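Winano Textile Reuse Programme
Progress report to the Brunby Fund
Date of report: 1 Feb 2021

Summary of the period

Collection and sorting continued at both sites, Winano and Nolodari. A total of 3,009 garments were entered in the register during the period, against a target of 1,000 set in the grant agreement. The target was based on the pilot and did not allow for door-to-door collection, which started later than planned but produced most of the intake. We propose to revise the target at the next review.

Spending is within budget under all headings except transport. The overspend on transport is explained under Finance below.

Collection

Households in Nolodari receive a bag and a printed slip giving the collection day. Bags left out on other days are not picked up by our van and have in several streets gone into general waste. The slip has been reworded and the day now appears in large type on the front. In Winano, collection is still by drop-off at the depot. Opening hours there were reduced by the landlord and we have not yet agreed replacement hours.

Sorting and grading

Garments are sorted into four grades: resale, repair, fibre recovery and reject. The grading sheet used in the pilot gave a single line for knitwear, and sorters at the two sites applied it differently. Winano passed light pilling as resale grade, while Nolodari sent it to repair. The sheet now treats pilling, seam failure, moth damage and loss of shape as separate entries, each with its own threshold.

Knitwear remains the slowest category to grade. It has to be laid out flat and checked at the cuffs, hem and underarm, and a fault in any of these places usually decides the grade. 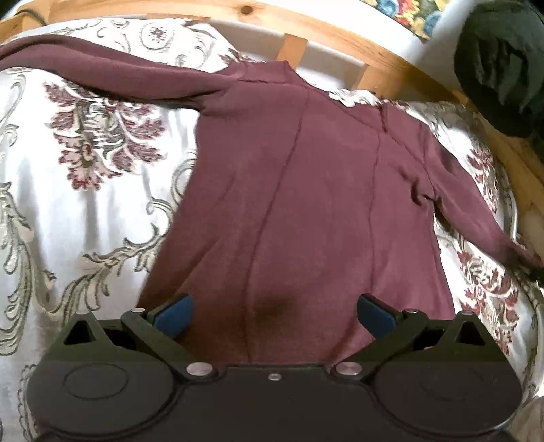
Long-sleeved knit garment in burgundy, laid out flat.

A blind check was carried out on 100 knitted items after the new sheet came into use. Each item was graded once at each site. Agreement was better than in the pilot, but the repair and fibre recovery grades are still confused where a garment has felted in the wash. Further guidance on felting will be added to the sheet.

Processing partner

Fibre recovery is contracted to Barbu, which accepts sorted knitwear by the bale. Two bales were returned because of metal zips left in cardigans. Zips and press studs are now removed before baling and the bale label carries the initials of the person who checked it. No bales have been returned under the new procedure.

Barbu has asked for wool and acrylic to be baled separately. Care labels are missing from many older items, and we do not have a reliable way of identifying the fibre in those cases. They are currently baled as mixed, for which we receive a lower rate.

Finance

Transport costs rose when the Nolodari round was extended to the outlying villages. The excess has been met from the underspend on storage, as the agreement permits. No additional funds are requested.

Work planned for the next period

Agree new opening hours for the Winano depot.
Issue the felting guidance and repeat the blind check.
Obtain prices for a hand-held fibre tester.
Submit the revised collection target to the Fund by the end of May.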